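Features > Television > Merchandise

Print this page | E-mail this article

The jacket that outlived the series

Adatlow ran for 21 episodes and was cancelled in February with its last story unfinished. It was a modest drama about a failing ferry company, and its audience was never large. What it left behind is a steady trade in clothes worn by people who work for a firm that does not exist.

The firm is Clovico, the ferry line in the series. Its staff wear a navy work jacket with the name stitched across the back, and viewers began asking where to buy one after the second episode. The answer was nowhere. The costume department had made two for each of the main cast and stopped there.

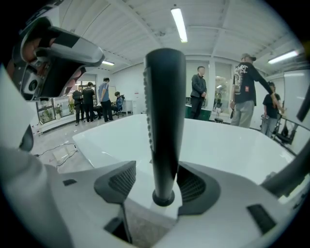 The broadcaster's shop sold a mug and a poster. Fans wrote in, and a petition gathered some 800 names, which is small by the standards of these things but large for a programme of this size. The shop replied that it had no plans for clothing.

Cenness, a small print firm that already made tour shirts for bands, asked for the licence instead. It got one, for a first run of 40 jackets. They sold out before lunch on the first morning. Later runs have been bigger, and the firm now makes the deckhand's cap as well, along with a tea towel printed with the Clovico timetable.

Getting the details right took longer than the sewing. The lettering on screen changes between episodes 2 and 3, and buyers have firm views on which version is correct. Cenness went with the earlier one. 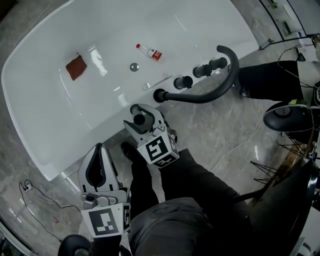
The most requested item is still missing. Captain Lazarević wears a grey roll-neck jumper in nearly every scene, and it was bought second-hand with no label. Copies knitted from screenshots turn up at fan meetings – some very good, some with the wrong collar – and a pattern is passed round by e-mail.

There is no word of a revival. The jackets are due back in stock in the autumn, in the same navy, with a longer sleeve.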